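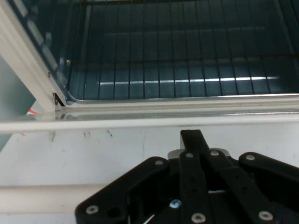
Winico says its new shopper plan will take the guesswork out of feeding a family. Readers may want to keep a pencil handy anyway.

The grocery chain, which runs stores in Breltberg and Trultstead, began signing up households this week for what it calls the Steady Basket. Members pay $5 a month. In return, Winico promises to hold the price of 424 store-brand items until the end of May, among them flour, canned tomatoes, rice, oats and frozen vegetables.

The company says a typical member household will save $1,524 a year. That is a large number for a plan built on store-brand oats, and the flyer is thin on how it was reached. Asked for the math, a company spokesperson said the figure came from a trial with some 1000 households at the Breltberg store. The trial compared what members spent with what they "would likely have spent" on name brands. A family that already buys the cheap rice was never going to save that money.

The list has gaps, too. Fresh meat, eggs, milk and butter are left out, and so is nearly all produce. Those are the shelves where many shoppers have felt the biggest jumps this year. Winico said fresh prices "move too quickly" to be held. Shoppers have noticed that they do.

Then there is the question of package size. The terms, posted at the service desk, hold the price of each item but say nothing about its weight. The spokesperson said there were no plans to shrink anything. There is also no line in the terms that would prevent it.

Sleiman, the smaller grocer across the river in Trultstead, said it would not match the offer and has no interest in charging people to shop. It did not promise to keep its own prices flat, either. A quick look at both stores' shelf tags on Wednesday, August 24, 2022, found Sleiman cheaper on dried beans and flour with no membership at all. Winico was cheaper on canned tomatoes and oats - for members and everyone else, as the held prices are so far the same as the regular ones.

That last point matters most for now. Until regular prices go up, the fee buys nothing at the register. Members can cancel at any time, but anyone who leaves must wait until the following May to rejoin.

Sign-up is at the service desk in both Winico stores. The full item list is available there on paper - ask for it before paying.

Last updated 4:40 p.m.

37 shares
12 comments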